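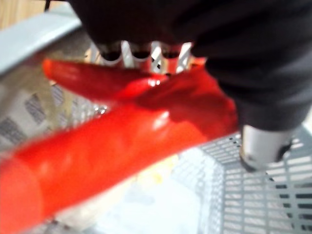
Wrist cam, soft hand over the red piece in the gray basket. Blurry on the left, sharper toward the grid.

March, afternoon session, bench notes

Swapped the Kakberg hand onto the arm this morning and I am already fond of it! The plan was to run it against the old Zupan two-jaw on the same basket pick and compare the wrist views while we were at it. Same basket, same bench, same controller settings for both (Urham controller, the profile we saved as "slow close").

First impression: the covering changes more than I thought it would. On the Zupan everything in the wrist view is hard edges and you know exactly where the jaw ends. With the soft cover the top of the view goes dark, and I kept reading the fold as part of the fingers. The dark tips against the pale gaps are a gift, though – easy to find by eye, and the tip finder liked them too. Going to try seeding the tracker on those and ignoring the cover completely.

Glossy red is rough on exposure. Highlights all along the top surface, deep shadow under the hand, and auto exposure splits the difference and smears whatever is moving. Locked the Telel camera at 2 ms after lunch and bumped the gain to 16. Noisy, but I'll take noise over smear any day. Haven't tried more light on the bench yet. Should do that before anyone touches the gain again.

Counts for the day, so I don't lose them: 50 basket picks with each hand. The Kakberg dropped 2, the Zupan dropped 16. I reran the log script because I didn't believe it! Same answer. Most of the Zupan drops are logged at the lift, right after the jaws report closed, so it may be a force setting and I don't want to be unfair to it. Somebody please check my close threshold.

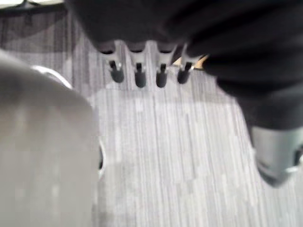
Also pulled wrist views with the carpet behind the hand, for the background test. The fine streaks in the carpet are harder on the tip finder than the basket grid is, which surprised me. The prongs are gray on gray until you get down to the dark ends, so again it's the tips doing all the work. Mask with a fixed threshold was useless. Edge-based one held up nicely, and it's fast enough to leave running.

Log buffer on the Urham fills at 2,000 samples and then overwrites the oldest without a warning. Lost the start of one run that way. Raise it in the config, restart, check that it stuck.

To do:
Zupan again with a higher close force, same basket
lamp on the bench, gain back down
label the tips in the carpet views
new cable tie at the wrist, the old one is rubbing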